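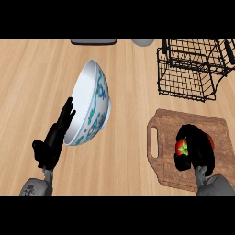
Folline Voter Access Project
Progress report to the Dreseck Fund, 3rd October

In this period we helped 2171 residents of Idach to check their names on the electoral register. Around 200 of them had moved house and were still listed at the old address. We gave them the correction form and, where they wished, filled it in together.

The training of polling assistants is on schedule. We have 70 people trained and 10 more on the waiting list. The session in Barrientos was postponed, as the hall was needed for a council hearing.

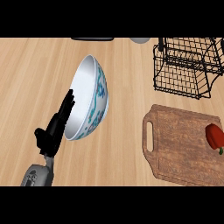

Precious Saludo replied to our draft that the Barrientos session must take place before January, otherwise the new assistants will miss the local vote. We agree with this and have asked the school for a room.

Spending remains within the budget. The printing invoice is not yet received.

Chun-yin Kwok
Project coordinator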